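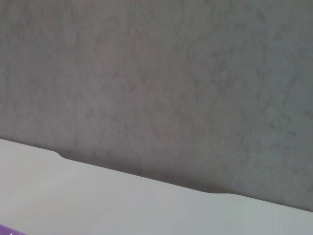 Photo: Kai Kröger / Karkis

FOR IMMEDIATE RELEASE

Karkis opens its repair and sewing room in Sunville this May

SUNVILLE – Well, we finally have keys! I'm Kai Kröger, I run Karkis, and after two years of fixing coats at my kitchen table (sorry again to everyone who got theirs back smelling of onions) I'm so happy to say that our mending room opens to the public on a Saturday in May, at 10 in the morning, on the ground floor of the old Tabrizi building.

If you grew up in Sunville you probably know the Tabrizi as the place your mother bought buttons. My mother did too, and she'd let me pick one out of the tray if I kept quiet. The button counter went years ago, but the new owners found boxes of stock in the basement and let me have the lot. I've been sorting them in the evenings. There are toggles in there I'd wear as jewelry.

So what do we do? Mostly clothes. Zippers, hems, torn linings, moth holes in sweaters, jeans that gave up at the knee. You can drop something off and pick it up the following week, or you can sit down and I'll show you how to do it yourself, which I like better, and it costs you less. A basic hem is $9. Zippers depend on the zipper, and anyone who has ever replaced one on a winter parka will know why I won't quote a price over the phone.

Last year I mended 126 pieces for people here and over in Tratatstead, and the one I still think about is a wool blanket that came in as more hole than blanket. It took most of a winter. The family sent me a picture of it on the couch with a dog asleep on top, so I guess it's holding up.

We paid for the move with small contributions from customers and a loan from my very patient sister. The last $700 came from a pie sale in Tratatstead, and I still can't believe how much rhubarb one town can grow. Thank you, all of you!

On opening day I'll do small repairs free until 2 p.m., one item per person please, washed if you can manage it. There will be coffee. Kids are welcome and can make a patch to take home. Evening classes in darning and basic machine sewing start the week after, and you can put your name down at the door.

Reporters, come by any time that day, and bring the jacket with the missing button. I have plenty.

Contact: Kai Kröger, Karkis, Tabrizi building, Sunville

###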